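Sorting the winter clothes, part two

I left off last time with the hall closet finished and the bedroom still to do. The bedroom took longer than I planned. I started after breakfast in late April, thinking I would be done by lunch, and I was still at it when the streetlights came on. Then I did another two evenings.

We moved into this apartment in Pullstead six years ago with one dresser and one wardrobe, and we still have one dresser and one wardrobe. The clothes have gone up in number and the furniture hasn't. Every spring I tell myself the heavy things will go into the storage bags, and every spring I get through half of it and push the rest to the back of the wardrobe.

This year I did it properly. I emptied every drawer, and I wrote down what came out, since I wanted to know the number. It was 263 pieces of clothing for two people and one child, not counting socks. I had guessed a lot lower than that.

I work on the bed. The floor gets dusty and the kitchen table is too small to lay a sweater out flat with the arms open. The bed is also the right height for my back. The only problem with the bed is that you have to clear it before you can sleep, so on the first night everything went onto two chairs and then back again in the morning.

The tops were the slow part. Pants are easy: two folds and they stack. T-shirts I can do while listening to the radio. Sweatshirts and fleeces are thick, the sleeves go where they want, and if you fold them badly the whole drawer stops closing. I ended up leaving them for last, which was a mistake, as I was tired by then and folding worse.

My method, for anyone who wants it. Shake the top out once and lay it face down. Smooth it from the collar to the hem with a flat hand. Bring one side in to the middle with its sleeve, and turn the sleeve back down so it runs along the body. Do the same on the other side. Then fold up from the hem in thirds. If it has a hood, the hood goes down over the back before you start. It comes out as a block that can stand on its edge, and you can see all of them when you open the drawer.

Grey ones get checked before folding. I don't know why stains hide so well on grey, but last fall I took out a top I had put away as clean and there was a line of dried soup down the front of it. Look at the cuffs too. The cuffs are where things wear out first in our house.

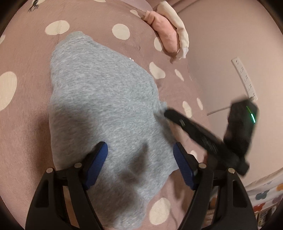 Conceição Coelho wrote in after part one to say that she quit folding fleece years ago. She rolls it from the hem to the neck, tucks the roll into its own collar, and packs the rolls in a crate like loaves of bread. According to her it saves a third of the space and nothing gets a hard crease across the chest.

I tried her way on four tops. The rolls do stay shut, and they are quicker to make. In a crate or a bag I think she is right. In my drawer they took up more room than the folded ones, mostly because the drawer is shallow and the rolls are fat. So the ones we wear until June are folded, and the ones going away until the fall are rolled. I can live with two systems.

The other half of her message was about leaving a fleece unzipped for washing, or zipped, I forget which, and I will have to go back and look.

For storage I used the Rostodetti bags again, the ones with the side handles. I have had them for three winters. One zipper has gone stiff and I rubbed a candle stub along it, which helped. I don't use the kind you flatten with a vacuum. We did that once with a wool blanket and it came out looking like cardboard and took until Christmas to look right.

Each bag gets a slip of paper inside, at the top, with the contents. I used to write on the outside with marker and then the contents changed and the writing didn't. Paper is easier. This time the slips say:

Bag 1: sweaters, heavy, mine
Bag 2: sweaters and fleece, his
Bag 3: child, next size up, check in September
Bag 4: scarves, hats, the good gloves, thermal tops

Bag 3 is the one that saves money. My cousin passes things down to us a size ahead, and before I had a bag for them I would find a coat in May that would have fit in January.

What didn't go back in the drawers went into two piles. One was for giving away, and most of that was mine — pants I have kept for a waist I had before. The other pile was for rags. I cut the rag pile up the same evening with the kitchen scissors. If I leave it whole, somebody puts it on again.

The bedding got changed at the end, with lint all over it by then. I took the lint roller to the blanket as well and went through most of a refill.

Still left to do: the top shelf of the wardrobe, where the suitcases are, and the basket of single socks. I also want dividers for the dresser. Huaranga has some in plain wood that would fit if I trimmed the ends, but I'm going to try cut-down shoe boxes first and see if they last the summer. The suitcases will probably be part three. There is a coat in one of them, I think.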